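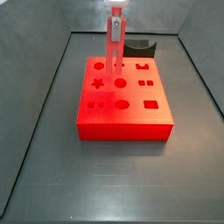

Oldřich Štefanec thinks I've got the whole thing backwards. He wrote to me after my last post on time-of-use rates to say that people don't want to think about electricity, that they never have, and that any plan which depends on a family in Drarutberg checking the price before running the dryer is a plan that will quietly die within a year. "You are asking them to do the utility's job," he wrote, "and you're paying them in pocket change."

I've been chewing on that for two weeks now, and I want to answer it properly, partly because he's half right and it bugs me.

So, the background, for those of you who skipped the last one (no hard feelings, it was long). Our utility started offering a time-of-use plan in April. Power costs more from late afternoon into the evening, less overnight, and there's a middle price for the rest of the day. You can opt in or stay on the flat rate. I opted in on the first day because I'm that kind of person, and I've been keeping a spreadsheet ever since, because I'm that kind of person too.

My argument was that everybody should be on a plan like this. Power at six in the evening really does cost more to make than power at three in the morning. The flat rate hides that. If you hide it, the old gas plant out past Rokar keeps getting fired up on hot evenings to cover a couple of hours of everybody cooking and cooling at once, and we all chip in to keep it standing there the rest of the year. I find that maddening! It's like a town keeping a second fire station open for one evening's worth of fires.

Oldřich doesn't dispute any of that. His point is about people. Here's more of what he sent me, trimmed a little: "My mother is on the plan. She signed up because the letter said she could save. She now does her laundry at ten at night and worries about the oven. She saved enough in the summer to buy lunch. I took her off it."

And, well, what do you say to that? I don't want anybody's mother worrying about the oven.

Let me tell you what my own summer looked like. The first month I was insufferable. I had the price bands taped to the fridge. I ran the dishwasher at eleven, I charged the car after midnight, I gave a small speech to my brother-in-law when he turned on the air conditioning at five. By July the paper on the fridge had a coffee ring on it and I was running the dishwasher whenever it was full. By August I couldn't have told you offhand when the evening band started. Me! With the spreadsheet!

But my bill stayed down. I went back through the numbers this weekend to figure out why, and nearly all of the savings came from two things I'd stopped thinking about completely. One was the car, which has a charge timer I set once and never touched again. The other was the water heater. I'd put a Jurčo timer on it in the spring, a plain gray box that cost me 50 dollars plus an afternoon of an electrician's time, and it has been heating water in the small hours ever since without a word from me. The dishwasher, the laundry, the heroic late-night vacuuming? Crumbs. I could have skipped every bit of it and hardly noticed.

The meter data bears this out, by the way. In my best month I moved 224 kilowatt-hours out of the evening band compared with the same month last year, and the car and the water heater account for so much of it that I felt a little silly about the dishwasher.

So that's where I think Oldřich is right about people and wrong about the plan. He's picturing a household full of little choices, all day long, each one worth a few cents. If that were the deal I'd tell his mother to get off it too. What matters in most homes is a few big, dumb, heavy loads that don't care what time they run. Water heaters are the best of them. A tank of hot water is a battery you already own! It's sitting in the basement next to the paint cans. Heat it at three in the morning and it's still hot at breakfast.

What I can't forgive is how the utility rolled it out. The letter we all got had a picture of a woman holding a laundry basket and looking at a clock. It listed tips. Wash in cold water, run full loads, unplug your phone charger. The phone charger! I worked that one out once and I'm not going to put you through the math, but if you unplugged yours faithfully for years you might cover the stamp on the envelope. And there was one line, near the bottom of the second page, on water heater controls. One line, with no price and no phone number and no list of electricians who would put one in.

That gets people exactly where Oldřich's mother ended up. You hand them the part that takes effort and pays nothing, and you bury the part that takes one phone call and pays every night.

If I ran things (I'd be terrible at it, I know) I would flip the order. Nobody should get moved to time-of-use, or even nudged toward it, until there's a working timer or controller on the water heater, and the utility should put it in for free. They'd earn it back. Every house that heats its water at night is a house the Rokar plant doesn't have to cover at dinner time. The rural co-op my uncle belonged to did this decades ago with a switch on the side of the house and a small credit on the bill, and he never once talked about it, and he talked about everything.

A reader asked last time about Protine, the company that's been going door to door offering "smart load management." I've looked at the contract, and I'd be careful. They'll install a controller for no money down, which sounds like exactly what I just asked for. But they take a share of the savings for ten years, and they get to decide how the savings are counted. For a family with a big tank and an electric car I figured the total at 1,515 dollars over the life of the contract, for a job you could get done once and own outright for less than 300, electrician included. Maybe there's a house somewhere that comes out ahead. I couldn't find it in my spreadsheet and I tried a lot of houses.

I do see the appeal, though. They show up, they do the work, you sign a thing, you never think about it again. That's what people want, and it's what Oldřich has been telling me in every email. The utility could be the one showing up. It has the trucks already.

There's a harder objection, and he raised it too, near the end of his second message. What about folks who rent? Folks with gas water heaters, no car to charge, an apartment that gets the sun all afternoon? They've got nothing heavy to move. All they have is cooking and cooling, and those happen when they happen. Put those households on time-of-use and you've simply raised their bills for being home in the evening.

I don't have a great answer for this one. I used to say "well, it's optional," and for now it is, but the utility's own slides talk about making it the default, and everybody knows what happens with defaults. I think there has to be a carve-out, and a real one, with a bill guarantee for the first year at least, so that if you'd have paid less on the flat rate you get the flat rate. A few places do that. It costs money and I think it's worth it, even if it makes the price signal blurrier than my inner economics nerd would like. A price signal aimed at somebody who can't respond to it is just a bill.

There, I've conceded more than I meant to when I sat down. Oldřich, if you're reading, I still think flat rates are a bad habit and I'd still rather pay what power costs when I use it. But I'll stop telling people to wait up for the dishwasher. I went and took the paper off the fridge this morning.

And would you ask your mother what kind of water heater she has? If it's electric and it's over 40 gallons or so, I'd really like a word with her before she gives up on the night rate for good. I'll bring the timer over myself, though she'll still need the electrician.

Comments are open till the end of the week. Please, no more phone charger calculations, I got several last time and they were all correct.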